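Firach Bimanual Lock Set

Data card, revision 7
Date: 2023-11-13
Maintainers: Raluca Bogdan, Abbas Talebi
Annotation: Ecaterina Surdu, Virgil Nedelcu

Summary

The Firach Bimanual Lock Set holds 204 teleoperated episodes of two-arm manipulation with a small padlock and its key. It was collected to study one question: does labeling contact phases by hand improve a cloned policy on short tasks where both grippers work within a few centimeters of each other? The set is small on purpose. It is meant for comparing training recipes on a fixed task, and it is too narrow to pretrain anything.

Task

An episode starts with the padlock and the key on the work surface within reach of both arms. One arm steadies the lock body, the other picks up the key, inserts it and turns it. The operator chooses which arm does which. Episodes end when the shackle is released or when the operator gives up, and both outcomes are kept. Of the 204 episodes, 52 are marked as failures in the field "outcome".

The start pose of the lock is not randomized by script. Operators were asked to vary it between episodes, and some varied it more than others. See Known issues.

Contents of an episode

joint_pos, joint_vel: both arms, left first
gripper_pos: commanded and measured, stored separately
rgb_fixed: view of the whole workspace
rgb_wrist_l, rgb_wrist_r: views from the wrists
phase: integer label per time step, 0 to 7
outcome: success or failure
operator: anonymized code

All streams are resampled to a common clock. Raw timestamps are in the side file with the suffix "_raw" and should be used for any latency work.

Phase labels

There are 8 phases: idle, approach lock, hold lock, approach key, grasp key, align, insert, turn. Labels were assigned from the fixed view first and then corrected with the wrist views. The boundary between "align" and "insert" is the least reliable one. Ecaterina Surdu and Virgil Nedelcu labeled a shared subset independently, and most of their disagreements fall there. The released label is the later of the two boundaries.
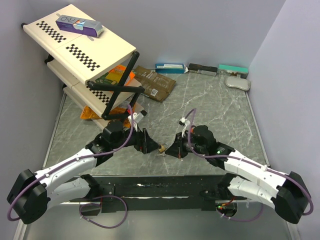
Regrasps are labeled as a return to "approach key" even if the key never left the fingertips completely. An earlier revision used a separate label for this. It was dropped because it occurred too rarely to train on, and files from that revision should not be mixed with these.

Baseline

The reference policy is an action-chunking transformer trained with the Clavow toolkit, default optimizer settings. Two variants were compared. Variant A sees images and joint positions only. Variant B has an auxiliary head that predicts the phase label; the head is discarded at test time.

Variant B completed more rollouts than variant A. The gain is concentrated in the grasp and alignment phases. Once the key was in the keyway, the two variants were hard to tell apart. Adding a phase input at test time, taken from a separate classifier, made results worse – the classifier lags at transitions and the policy learns to wait for it.

Evaluation was done on the same workcell used for collection. No transfer to other arms was tested.

Known issues

Start poses cluster near the center of the surface. A policy that ignores the lock image can still reach plausible approach motions.
Objects near the back and sides of the table were moved between sessions. Background augmentation is recommended.
In failed episodes the last phase label is held until the end of the file, including the time when the arms are retracting.
Measured gripper position has a constant offset on the right arm. It is not corrected in the release.

Splits

Use the split file shipped with the set. Episodes from one session never appear in both train and test. Random splits by episode give higher scores and are not comparable to the baseline.

Changes

Revision 7: phase boundaries rechecked, outcome field added, duplicate files removed.
Next revision, planned for January: force estimates from motor current, if the calibration holds up.

Contact

Questions on labels go to Ecaterina Surdu. Questions on the baseline and on loading the files go to Abbas Talebi. Please include the revision number and the episode index.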